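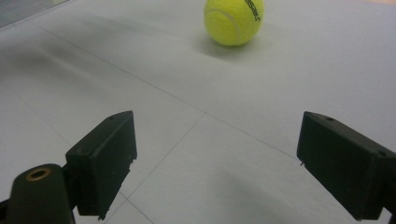
The waiting list at Birndale

Joining a tennis club used to mean knowing two members and owning white socks. At Birndale, where I have been trying to join since August, it means knowing two members, owning white socks and having a password with a symbol in it.

The club has six grass courts, two hard ones and a pavilion painted the green of old hospital corridors. It also has 236 names on its waiting list. I am 1 of them, somewhere in the lower half, and my position is revealed to me each quarter in an email headed "Exciting news". The news last time was that I had gone down two places. Families, the email explained, are moved together.

I had assumed that tennis in this country was dying. I had read as much, usually in the week after Wimbledon. The public courts at Clirnton certainly looked the part when I first moved here: nets like old string vests, a puddle on the far baseline with its own ducks. They were free, and you could have one whenever you liked, and hardly anyone did.

Then the council did them up. There is new paint now, and a gate with a keypad, and an hour costs what a sandwich costs, and you can't get on before nine at night. People who wouldn't have crossed the road for a free court with ducks on it are setting alarms for midnight to book a paid one without. I know this because mine goes off at 11.58.

So back to Birndale, where a full adult membership is 757 pounds a year and the joining fee is extra. For this you get the grass from May until it gives up, the hard courts all winter, and the right to complain about the tea. The club's rule book is 1,480 words long, and a good third of it deals with guests. A guest may play three times in a season. A guest may not play on a Saturday morning. A guest who wishes to become a member should not mention it on court.

I have been a guest twice, so I have one left, and I'm hoarding it. On my last visit I lost to a retired dentist with a strapped knee and a serve like a dropped glove. He didn't run once. He stood in the middle and put the ball where I had just been, and afterwards he bought me a cup of the tea, about which the members are quite right.

The next list update is due on Thu 6 March. I have told myself I won't look until the evening. There's a squash club over in Staris with no waiting list at all, and a friend keeps sending me the link, but I've seen the changing rooms.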